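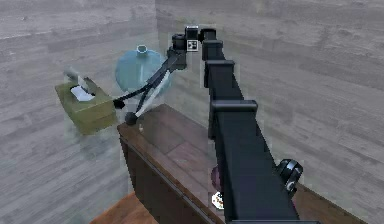 Gripper at the tissue box, simulated room.

By the Evthorpe teleop desk
Updated July

Recording a demonstration by remote control in Prisireo

Load the room and put the arm in its home pose. Check that the hand controller moves the gripper the way you expect before you start a recording. If left and right are swapped, fix it in the Skuso settings file and reload.

1. Press record, then wait 2 seconds before moving.
2. Bring the fingers in slowly from one side. Keep clear of anything standing close by, such as a vase.
3. Close until you have contact, then stop squeezing.
4. Move to the target, open, and back off.
5. Press stop. Delete the take if you bumped something.

Keep each take under 40 seconds. Our first set had 36 takes, and the slow ones were the hardest to train on.

Before a task that ends in another room, look through the doorway and pick your goal, for example the round table with the cloth.
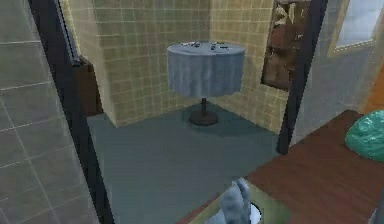

Calimlim wrote in to say that long moves should be saved as two takes, one for the grasp and one for the trip, and that mixing them in one file made the arm let go too early. We now split them the same way.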